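3.2 The mug on the cloth

I should say up front that I came to this part of the study by way of my own kitchen. I had been reading Lombardi on place settings (all of it, even the chapter on saucers) and one evening in July I caught myself setting a mug down on a dish towel to see how it looked there. I liked it more than I expected to, and I kept doing it for a week. That is how a paper that was supposed to be about table linen ended up with a whole section on mugs.

My question in this section is a small one. When people put an everyday drinking mug on a white cloth, do they treat the cloth as part of the table or as part of the mug? Benedetta Morelli, who ran the home visits with me and read every draft of this, thinks the question is silly. She may be right! But we visited 40 households for the Stasby study, and the way people talked about their cloths changed so much from one kitchen to the next that I couldn't leave it alone.

What I had in mind is the plainest setup there is: a white cloth, a mug standing upright on it, and no plate, spoon or napkin to tell you what meal you're supposed to be having. I care about the creases too, and I'll come back to those, as they kept coming up in the interviews even when I hadn't asked.

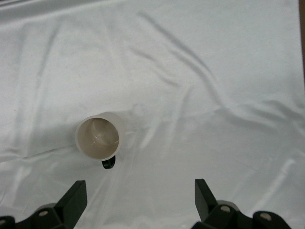
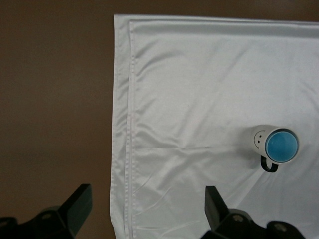 Figure 4. Mugs set upright on white cloth, with the folds and wrinkles left in.

Creases and edges

Most of the people we talked to had strong feelings about creases, and I mean strong. One woman told us she would rather serve coffee on the bare wood than on a cloth with a fold line down the middle. Her neighbor said the opposite – a fold line means the cloth has been put away properly, so why would you iron it out? I went in on the first woman's side and came out on the neighbor's, and the second picture in Figure 4 is a big part of why. The straight crease across the cloth looks calm to me, almost like it was meant to be there, and the long soft wrinkles bother me a lot more.

Edges matter in a different way. In that same picture you get the hem and a good piece of the brown tabletop, and I read the cloth right away as something laid on a table. With the first one I mostly look at the fabric and the mug, and I could just as easily be thinking of a bedsheet. I don't want to lean on this too hard, but it fits what Morelli wrote in her visit notes: people who used a small cloth talked about "the table," and people who covered everything talked about "the white."

Then there is color inside the mug. I had planned to skip it, and I'm glad I didn't. A tan inside sits quietly against white fabric, while a turquoise one grabs me before I've noticed the cloth at all. Several of our households kept their bright mugs for bare tables and their pale ones for company, without ever having said so out loud until we asked them. I take this up again in section 7.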